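9/17/22

Why I've stopped ringing the helpline

I run a small shop, so I spend half my life being somebody's supplier and the other half being somebody's customer. You'd think that would make me patient on the phone. It hasn't!

Last December I ordered new shelving from a firm called Gomis. Lovely stuff, £3250 all in, and it arrived with one upright bent like a banana. I rang. I was number 41 in the queue (they do tell you, which I suppose is meant to be kind) and I hung up after two rounds of the pan pipes. Then I typed one grumpy line into the chat box on their website and had a new upright by the Thursday.

Compare that with Wimen, who do our card machine. They've got an app, a forum, a chat window and a page with 194 help articles on it, and I couldn't find the one about refunds in any of them. What I wanted was a person - any person - who could look at my account and press the button.

So I've been asking other shopkeepers on our street what they do, and the answers were all over the place. The baker emails everyone and keeps the lot in a folder. The couple at Eglītis, the coffee place, only buy from suppliers who'll give them a direct mobile number, and they've turned down better prices to stick to it. I thought that was mad until their grinder packed up on a Saturday morning and they were serving again by lunch.

I've changed my own ways a bit too. We answer messages 3 times a day now, at set hours, and we say so on the door. 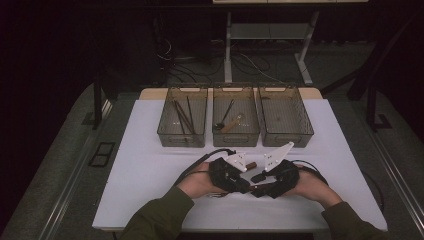
Customers seem fine with waiting when they know how long the wait is, and I get to finish a cup of tea. Next month I'm moving our bookings over to Stevus, mainly because a real woman rang me back when she said she would.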